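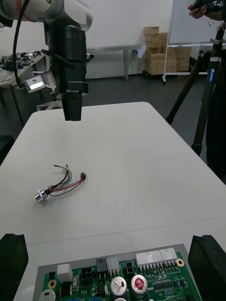 Skollora Help > Camping and Outdoors

How do you keep tent poles from getting mixed up?

Asked 17 Jul 2026. Viewed 1,234 times

We have a big secondhand family tent, a Janjua with silver metal poles, and every trip starts with me and my sister laying the whole lot out on the grass and arguing. There are 12 poles and they come in three lengths, but two of those lengths are so close that I only find out I grabbed the wrong one when the roof sags on one side. The instructions were missing when I got it. I tried a marker pen and it rubbed off by the second trip. We're going up to Tindlow in November and it'll be dark when we get there, so I'd love to have this sorted before then!
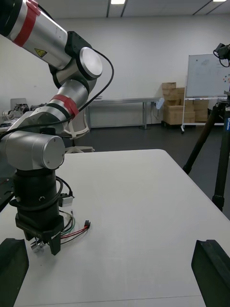

Colored tape, every time. I do all my poles with it and I've had the same tent for 10 years. Wipe the pole down with rubbing alcohol first, let it dry, then go right around it a couple of times and press the end down hard. Go wide with it too – you can't miss red on silver. Skinny little strips get lost once you're working by flashlight. I use red for the roof, yellow for the legs and blue for the odd ones, and then I put a matching bit of tape on the corner of the tent where each pole goes. 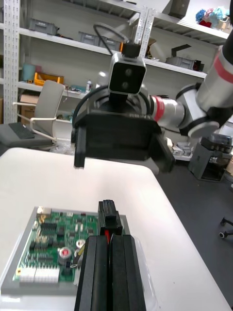 Keep the tape away from the ends where one pole slides into the next or you'll be picking glue out of it. Ask me how I know. And do it at home with the tent up, so you're marking poles you've already got in the right place.

2 people found this helpful

Just put them in separate bags. Works for me.
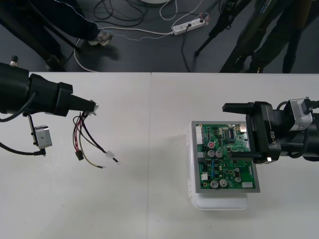

Bags are fine until it's raining and somebody dumps them all out together, lol. I'd go with the tape plus a number on top in paint pen. Asinitz sells spare poles for a lot of older tents too, so measure each one while you're at it and write the lengths inside the bag flap. I lost a leg pole last summer and had no clue what size to order.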